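Robot de trottoir simulé : arrêt d'urgence au bord de la chaussée, puis il repart tout seul

Posté par Gurko_sim – 11 novembre 2018

Bonjour à tous. Je travaille sur un robot livreur à quatre roues, pour l'instant seulement dans le simulateur Flonico. Sur 1000 parcours, j'ai 11 cas où le robot s'arrête sans obstacle devant lui, et dans 5 de ces cas il repart ensuite vers la chaussée.

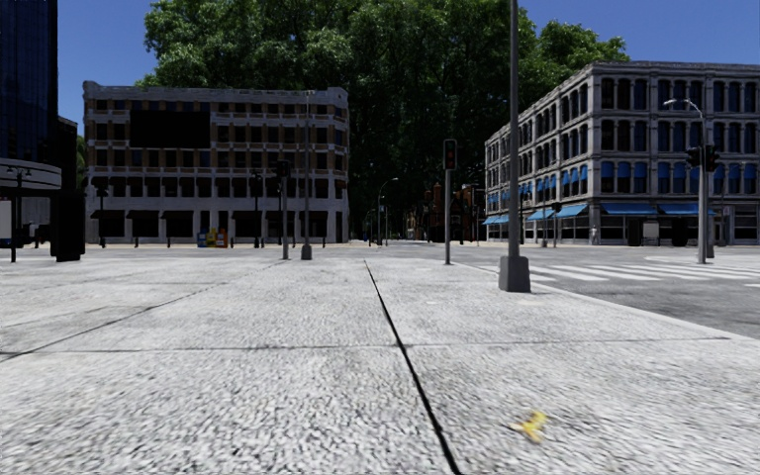
Le planificateur est réglé pour suivre le trottoir et ne jamais passer la bordure sans autorisation. Je pensais d'abord à un objet mal détecté, mais au carrefour il n'y a devant le robot que du dallage, avec un joint noir qui devient plus large vers l'avant et une petite marque jaune floue à droite de ce joint. Est-ce que le joint peut être pris pour un trou ?
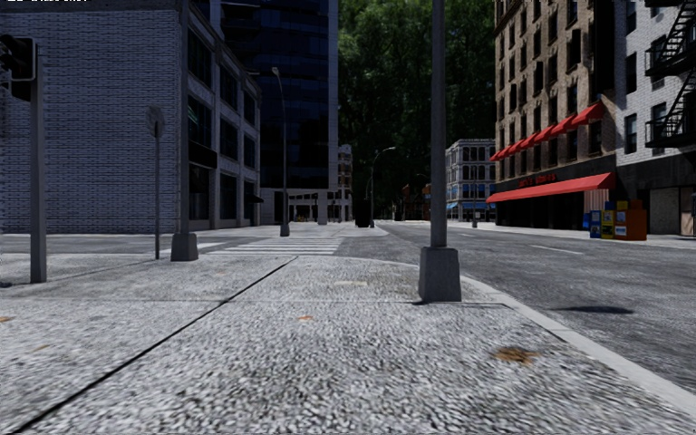 J'ai déjà augmenté le seuil de hauteur, sans résultat. Le journal écrit seulement « perte de sol ». Merci d'avance pour votre aide.

Denness

Oui, c'est possible. Augmente encore le seuil.

Begum

Je ne suis pas d'accord avec la réponse précédente – si vous montez trop le seuil, le robot ne verra plus la bordure, et c'est elle qui protège.
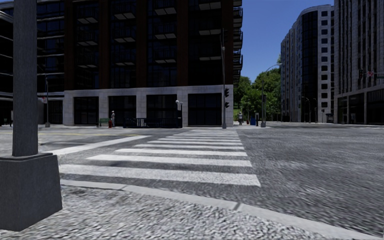
Chez moi, le même message venait de la carte de profondeur. Elle perdait des points sur les lignes sombres, et le filtre remplissait le vide avec une valeur trop basse. Regardez la profondeur brute avant le filtre.

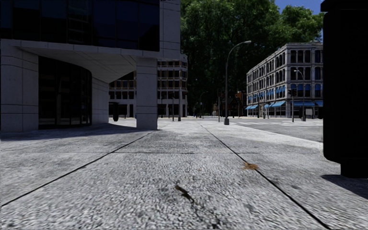 Pour le redémarrage, c'est un autre défaut, plus grave. Après l'arrêt, le planificateur cherche une sortie et la chaussée lui semble plus lisse, donc moins chère. Il faut bloquer la reprise automatique et demander une validation de l'opérateur. Ne passez pas aux essais réels avant de corriger ce point.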